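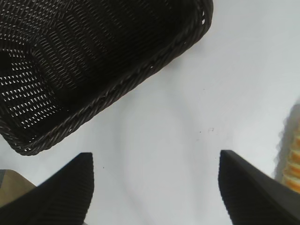

September means soup at my house, and I don't care that it's still 90 degrees out there. Once the school buses are running again, I want something in the big pot. My favorite to start the season is a creamy corn and potato chowder that I've been making since we lived over in Landeg, back when my kitchen was the size of a closet and I had exactly one good knife.

The first version came from the back of a church cookbook I found at the Findton rummage sale. It called for a whole pint of heavy cream and a can of condensed soup, and it was so thick you could stand a spoon in it. Good, but you needed a nap afterward! I've been fiddling with it ever since, and this is where I've landed.

**Corn and Potato Chowder**

- 4 slices bacon, chopped
- 1 medium onion, diced
- 2 ribs celery, diced
- 3 tablespoons flour
- 4 cups chicken broth
- 4 medium Yukon Gold potatoes, peeled and cubed
- 4 cups corn, fresh or frozen
- 1 teaspoon salt, plus more to taste
- ½ teaspoon smoked paprika
- 1 cup half-and-half
- Black pepper and chives

Cook the bacon in a heavy pot until it's crisp, then scoop it out and leave the drippings. Add the onion and celery and let them go until they're soft, maybe six or seven minutes. Stir in the flour and cook it one more minute. Pour in the broth a little at a time, scraping up all the brown bits (that's where the flavor is). Add the potatoes, salt and paprika and simmer until a fork slides right through a potato, 15 minutes or so. Add the corn and give it five more. Mash some of the potatoes against the side of the pot, turn the heat down low, and stir in the half-and-half. Don't let it boil after that. Top with the bacon, pepper and chives.

If you're using fresh corn, drop the bare cobs in with the broth while the potatoes cook and fish them out later. I got mine at the Milent farm stand this year – so sweet I ate two ears raw standing at the sink.

My husband likes his with hot sauce. I like mine with saltines crushed on top, and my youngest picks out the celery no matter how small I chop it. We've all made our peace with that.

It keeps three days in the fridge, and I think it's better on day two. I wouldn't freeze it, as the potatoes go grainy. Several of you have asked for a version without bacon – use three tablespoons of butter and a bit more paprika, and swap in vegetable broth if you need to.

Next time: the skillet apple cake I took to the Gendow potluck. I came home with an empty pan!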